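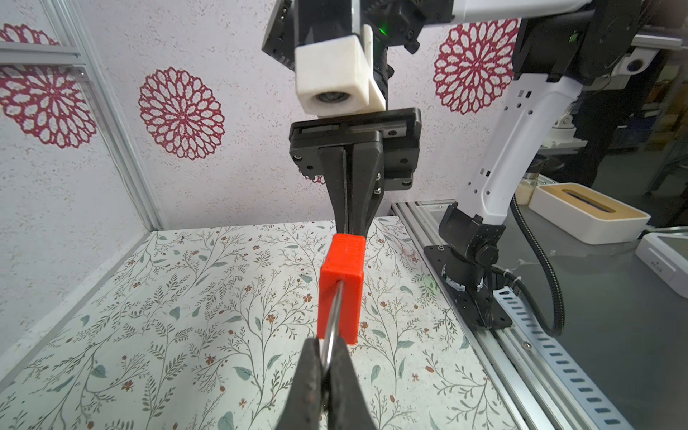
Prallel two-arm handover cell: method and reported results

Prallel is a tabletop cell for studying how two arms pass, hold and join small parts. It ships as a complete station with the handover method described on this page. Both arms are bolted to an aluminum rail, and cameras at the grippers supply close views during contact.

Method

Each task is split into an approach phase and a contact phase. The approach is planned from the fixed view. At contact, control moves to the gripper views, and one arm is set as holder while the other moves. The holder role can switch once per trial. The policy was trained on 1,566 operator demonstrations and tested on 147 parts and part pairs.

Lockout padlocks are part of the test set. The long shackle is thin, reflective and close to the lens, and depth readings on it are poor — the method uses its outline only. 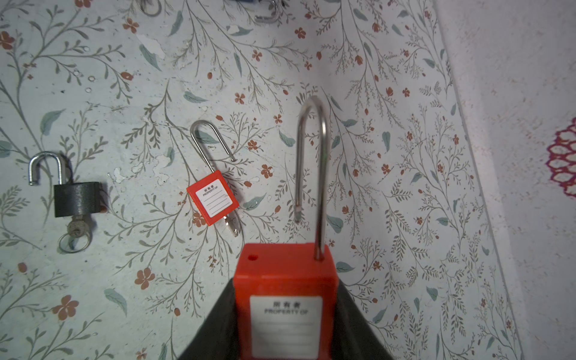 Open lockout padlock in the gripper, with further padlocks on the wall behind.

Patterned wall and floor coverings are used throughout the set. In trials by Meenakshi Garg and Vivek Semwal, policies trained on plain gray backgrounds lost accuracy when moved to printed ones. The reverse loss was small.

Two-arm connector tasks
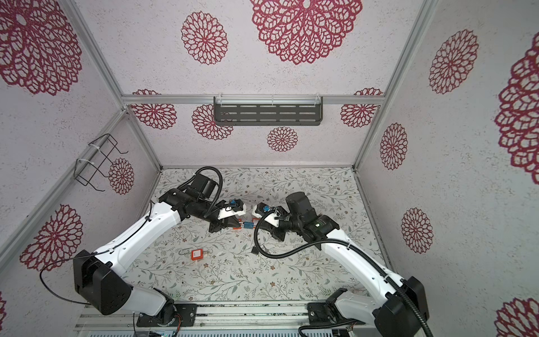 Reading time: 2 min

Connector work is run with both grippers on the same piece, above the floor of the cell. No fixture is used. Position error between the two sets of fingertips is corrected at each control step, and a trial is stopped if the correction exceeds the set limit.

Failures were mostly angular. A tilted plug body was harder to recover than one offset along its axis — regrasping by the holder arm fixed some of these cases, at the cost of a longer trial.

Supplied with the cell: two arms with grippers, rail, frame, trained policy, and 125 sample trials in the Camenzind log format. The full trial set is licensed separately.

Method contact: Sunita Kashyap, Bisevell
Page revised 22/02/2026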